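Give the Field Blend Its Own Shelf
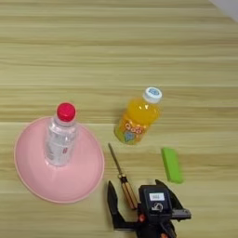 What is a field blend, and why should anyone care about one now?

A field blend is a wine made from different grape varieties that grew mixed together in one vineyard, got picked together and went into the same tank together. I think it's the most exciting thing happening in American wine at the moment, and I'd like a lot more people to be drinking it.

I came to this by accident, through a bottle from Wellitow, a small property at the end of a gravel road where the vines are so jumbled that the owners keep a hand-drawn map of them in the barn. There are 8 varieties in the old block, red and white, and a few plants that have never been identified to anyone's satisfaction. The wine was the color of cranberry juice. It smelled like orange peel and black pepper and a wet sidewalk in summer, and I drank it slightly chilled with roast chicken and then went back and bought all they would sell me (four bottles, and I was grateful!).

Most of us learned wine by grape. You like Cabernet, or you don't. You had a bad Chardonnay at a wedding and swore off the stuff for years. I learned it that way too, and I can see why shops love it: the varietal name tells you roughly what you're getting, and it fits on a shelf tag. But it has trained us to ask the same question of every bottle, and there are wines that can't answer it. Ask the people at Wellitow what grape is in there and you get a shrug and a very long story.

Ordinary blending happens in the cellar. The winemaker has finished lots lined up in barrels and adds a bit of this for color and a bit of that for spice, tasting all the way. I have no quarrel with it, and plenty of my favorite bottles are made like that. A field blend gives up most of that control on the day of the harvest. Some grapes come in a little too ripe and some a little green, and they all ferment side by side. The green ones bring snap, the ripe ones bring flesh, and to my mouth the result has a kind of seamlessness that cellar blends have to work very hard for.

The usual complaint is that this is sloppy farming dressed up as romance. I've heard it from growers I respect, and some years they have a point. When I visited Waltbridge in October they were picking a mixed block in a single pass, and there were bunches on the sorting table that I wouldn't have wanted in my own lunch. They threw those out. What stayed in made a wine I've now tasted three times, and each time I liked it more — there's a bitter little edge at the finish, like walnut skin, that makes you want food right away.

Then there is the money. Waltbridge's block gave them 961 bottles, which is hardly a business plan. The old vines crop lightly, nothing ripens on schedule, and the tractor doesn't fit down half the rows. It would be easier to tear it all out and plant something people already know how to ask for. Every year somebody does exactly that, and a vineyard that took three generations to get interesting is gone in an afternoon.

So here's my plea to wine shops and to anyone who writes a restaurant list: give these wines a section. Right now they end up under "Other Reds," next to the bottle with the cartoon goat, and customers walk straight past. Josia, the wine bar where I spend too many evenings, put up a chalkboard headed "Mixed Vineyards" and lists 2 of them by the glass at all times. People order them! They ask questions, and the staff get to tell stories about old farms and mystery vines, which beats reciting tasting notes.

New plantings give me hope, too. Dagdag has put in 500 vines of mixed varieties on a slope that everyone expected to become Pinot Noir, all of them deliberately scrambled at planting. The first crop went into a pale, juicy red with more charm than depth so far. Young vines are like that. I've asked them to put a case aside for me next year, and the year after, and I plan to keep asking.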